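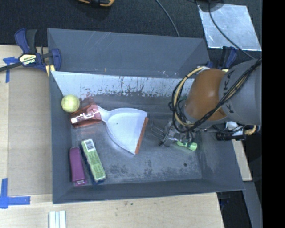
The long life of a short brush

Natalina Barbieri has swept the same shop floor in Muston for 30 years and is on her third broom. The first two wore down to the stitching. She kept the handles, and one of them now props open the back window.

Cheap brooms don't last like that. Most sold in supermarkets have plastic bristles set in a moulded head, and once the bristles splay outwards they stop picking up fine dust. The usual response is to throw the whole thing in the bin and buy another.

Lieven Declercq makes his the slow way. At Grullia, the workshop he shares with Ans Prins, hand brushes are drawn with wire through a drilled block, one tuft at a time. A bench brush takes three hours. Prins does the drilling and Declercq does the filling, and they swap when someone's wrists get sore.

"Horsehair for flour and sawdust, coconut fibre for the driveway," Prins says. "People buy one brush and expect it to do both."

The horsehair arrives in bundles, washed and sorted by length. Last year's order went into 479 brushes, most of them sold to bakeries and joiners. Households are a smaller part of the trade, though it has picked up since February, when a homewares shop in Wellby began stocking the short-handled model.

Looking after one is simple. Hang it up so the bristles carry no weight. Comb out hair and lint with an old fork. Wash it in lukewarm water with a little soap, shake it hard and dry it bristles down, away from the heater. Water left sitting in the block will swell the timber and loosen the tufts.

The dustpan matters too. A good lip sits flat along its full width, and a warped one leaves a line of grit behind however good the brush is. Metal pans can be tapped straight again with a mallet – plastic ones generally can't.

Barbieri has already ordered her next broom. It will have the same head, with a slightly longer handle.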